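News > Town > Community

Button board goes up at Aler Street workshop

A black pegboard fitted with push buttons has been put up at the Aler Street community workshop, where members hope to have it ready for the open day in January.

The board is the work of the workshop's Sunday electronics group, which started planning it last autumn after the old practice panel was taken down. That one had been built on a sheet of chipboard and had been drilled so often that new parts would no longer hold.

Sushil Thakur, who runs the group, said a perforated board made more sense for a shared room.

"People want to move things. With the old one you had to get the drill out and then you were left with a hole in the wrong place for ever," he said. "On this you can try a button in one spot, and if it's awkward to reach you shift it along."

The group spent two sessions agreeing the layout. Members at the Carbone Road branch, who have a smaller board of their own, lent their drawings.

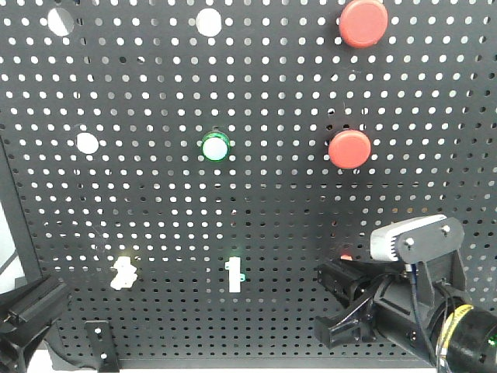
The new board at Aler Street, with two red buttons on the right and a green-ringed one in the centre.

Mr Thakur said the position of the red buttons had caused the most discussion. Some members wanted them side by side at the bottom, but the group settled on one above the other.

Wiring is being done in the evenings between 7 and 9. Anyone who wants to help should bring their own side cutters, as the workshop has only four pairs – and one of those is blunt. Soldering irons are provided.

Once it is finished, the board will be used for the beginners' course, which covers switches, lamps and simple circuits. The course is free to members. Visitors to the open day will be able to have a go at it, and there will be tea in the front room.

The workshop is also asking for spare push buttons in any colour, new or used. They can be left in the box by the door.

Comments (3)

marrowfat: Is the course open to under 16s? My daughter would love this.

Prosta: I've got a tin of old buttons in the garage, will drop them in on Sunday.

T. Camine: Glad they went with pegboard. The old panel was a menace, I put a screw through my sleeve on it.

Contact the newsdesk | © Camine Local News | Back to top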